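Ruto's third record, and a wet Tuesday at home

I bought the new Ruto album at the merch table in January and it has taken me until now to write anything down. It's called Bisturham. Eight songs, most of them slow, recorded in the back half of a wool shed with the doors open. You can hear rain on the roof during the second track and they've left it in.

The first two Ruto records were loud. I liked them, but I rarely got to the end of either one in a sitting. This one I've played through most nights. The drums are further back and the bass does a lot of the work. Vesela Kelmendi still sings like she's talking to someone in the next room, and on Petek she drops down to almost nothing for the last verse while the guitar keeps going over the same four notes.

My copy is number 221 of 600. The sleeve is plain grey card and it marks easily, so I'd put it in a plastic outer if you've got one. Side B has a bit of surface noise at the start of mine. I cleaned it twice and it's still there, but it's gone by the first chorus.

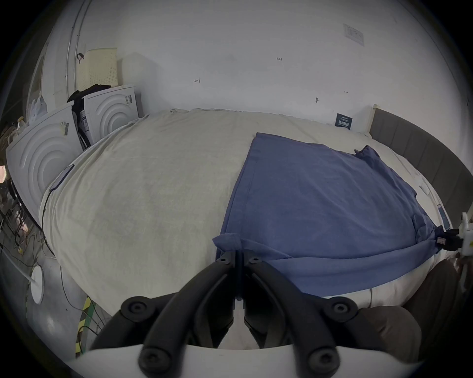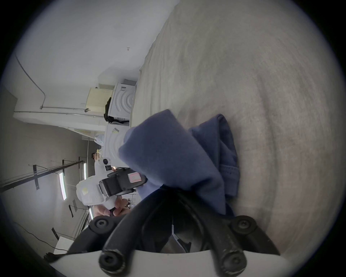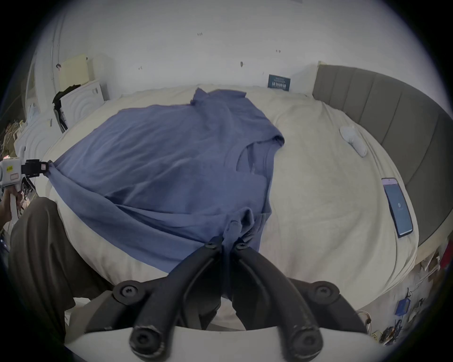
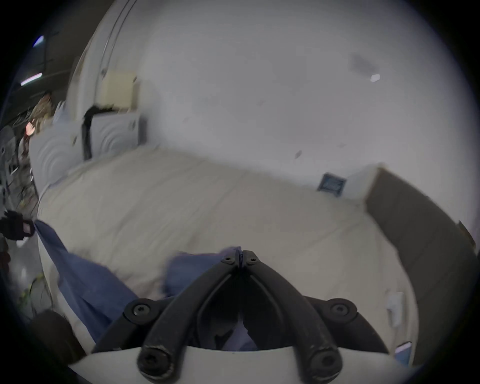 The songs on side B

Tusano opens the side and it's the longest thing they've done. It starts with an organ held on one chord, and the rest of the band doesn't come in until you've stopped waiting for them. I thought it dragged the first few times. Now it's the one I'd keep. There's a change of key near the end that I missed completely until I heard it on headphones.

After that comes a short instrumental with no title, then a country sort of tune with a fiddle on it. The fiddle is too loud for my taste. A mate of mine reckons it's the best part of the album, so take that how you like.

The closer is the only song with the old volume in it. The guitars are properly distorted and the whole band shouts the last line, and I'd have been happy with one more like that somewhere in the middle. The quiet ones do blur together a bit if you're not paying attention.

I saw them play most of it at the bowls club and they took it faster, which suited the fiddle song but spoiled Petek. They finished with two from the first record and everybody moved up the front.

I'd give it four out of 5. The download comes with the vinyl, on a slip of paper inside the sleeve, and mine fell out on the bus, so check before you leave the shop.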